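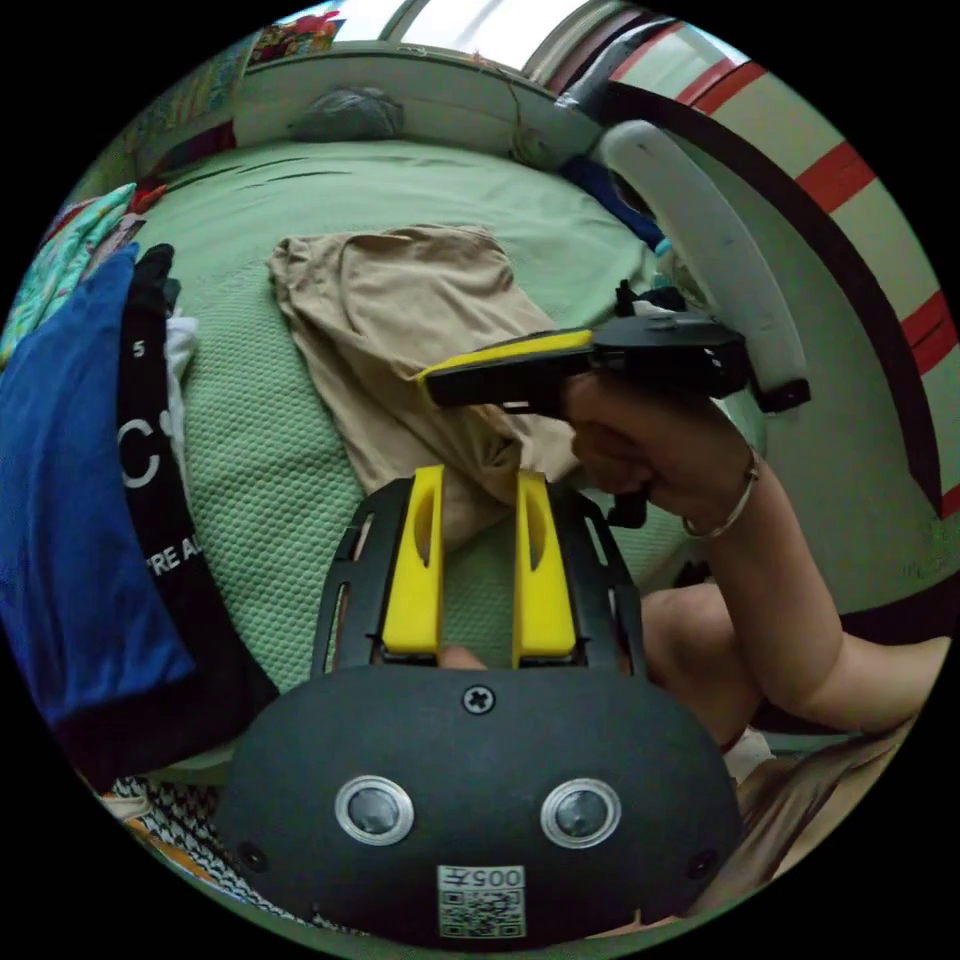
Figure 2. Hand-held gripper with yellow fingers during a clothes-handling demonstration on a bed.

3.1 Demonstration collection
Demonstrations were recorded by hand with two Irnwood grippers, one per hand. The operator closes the fingers with a trigger. We kept 157 of 289 recordings; the rest were dropped for tracking loss or a missed grasp. Median length was around 80 seconds. Garments were not sorted by fabric before recording, so results in 3.2 are reported per room only.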